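The Edition That Keeps Growing

Limited prints are supposed to be scarce. Reading the fine print at Akpalu made me wonder who is keeping score.

The wall label at Akpalu gives the usual facts: title, pigment print, edition of 8. The price is on a separate sheet at the desk, and you have to ask for it. I asked. It started at a sum I could imagine paying if I stopped eating lunch, and rose with every print sold, which the gallery calls tiered pricing.

Tiered pricing rests on a promise. There are only so many of these, and when they are gone they are gone. A photograph can be printed until the ink runs out, so the number on the label is doing nearly all the work. I have been going to photography shows for most of my adult life and I had never read an edition statement from start to finish. I recommend it, preferably before writing a check.

The one I was handed ran to two pages. The edition of 8 applied to the large size. There was a medium size in an edition of 14 and a small size in an edition of 36. Artist's proofs were "additional" – no figure given. Exhibition prints were also additional, and could be sold "at the close of touring." The artist kept the right to issue the image in "future formats and processes." I read that line twice. A future process could mean almost anything, including the same picture an inch wider on a different paper.

To be fair, none of it was hidden. The gallery gave me the statement as soon as I asked and let me take it home. When I rang a second gallery, Skandirel, to compare, I was told their terms were "standard for the field" and that they would email them. They did, eventually. Theirs had one size and a fixed number of proofs, and fit on half a page. So much for standard.

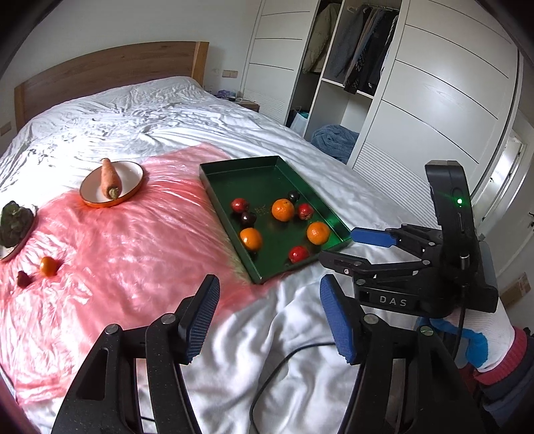 What the printer knows

Trornow is a print studio that does work for several galleries, Akpalu among them. I went there expecting a ledger of some kind. There is one, a spreadsheet, and it records what the studio has printed. It doesn't record what another studio may have printed from the same file, and it has no reason to. The people there were patient with me about this. Their job is to match a proof, and they are good at it: I looked at two prints made years apart under the viewing lamp and could not tell which was older.

Keeping track of the edition falls to the artist, or the artist's dealer, or whoever inherits the hard drive.

The registry pitch

Into this gap comes Voltus, a subscription registry that gives each print a numbered tag and an online record. Its brochure says 467 photographers have signed up. I would like to know how many of them log their proofs. The brochure doesn't say, and the reply I got from the company talked mostly about trust. A registry can only hold what people put into it. An artist who means to cheat will leave the extra print out, and a careless one will forget.

I don't think many photographers are cheating. Most can't sell out the editions they have, and plenty print only when an order comes in, so an edition of 36 may exist as three sheets of paper and a good intention. Buyers rarely hear that either. The number tells you the ceiling, and the dealer would rather you pictured the room full.

If you want the picture, ask how many sizes there are, how many proofs, and how many have been printed so far. Get the answers on the invoice. I put those questions to Akpalu in October and had the first two answers by return email. I am still waiting on the third.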